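Bread, again (sorry, not sorry)

10 Sep 2026

I have finally got a rye loaf I'm proud of, and I've been going on about it to anyone who stands still for long enough, so now it's your turn!

It started in April, when Larysa Hordiienko gave me half a jar of her starter wrapped in a tea towel. She grew up with proper dark rye and was very polite about the pale brick I'd served her with soup. The starter lived at the back of my fridge for a fortnight while I worked up the courage, and then I baked 6 loaves in a row that could have held a door open. Dense, gummy in the middle, a crust like roof tile. I ate every one of them, toasted, with far too much butter.

What changed things was the flour. I'd been using whatever the corner shop had, and then I found the little mill shop on Sumska, where you can buy wholegrain rye out of big paper sacks and the woman at the counter will talk you through the grinds if there's no queue. I came home with two bags and a lump of caraway seed the size of my fist (it was in a bag, but you know what I mean).

The other thing was patience, which I don't have much of. Rye doesn't want kneading. You stir it, it looks like wet cement, you scrape it into a tin with a damp spoon and you leave it alone. I kept poking mine. Now I mix it after supper, put a plate on top and go to bed, and in the morning there are tiny holes all over the surface and that's when it goes in. Hot oven for the first quarter of an hour, then turned well down for about an hour more.
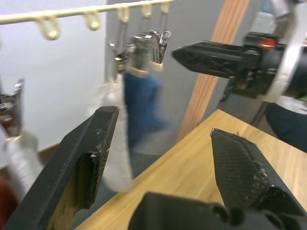 And then you have to wait a whole day before cutting it! I thought this was fussiness until I did it. The crumb sets, the sour taste comes forward, and you can get really thin slices without the knife gumming up. I had mine with pickled cucumber and a boiled egg and was ridiculously happy.

Next I want to try one with a bit of malt and some soaked crusts from the old loaf, which Larysa swears by. Hajar Amrani has asked for some starter too, so I'm feeding it up this week and looking for a jar with a lid that fits.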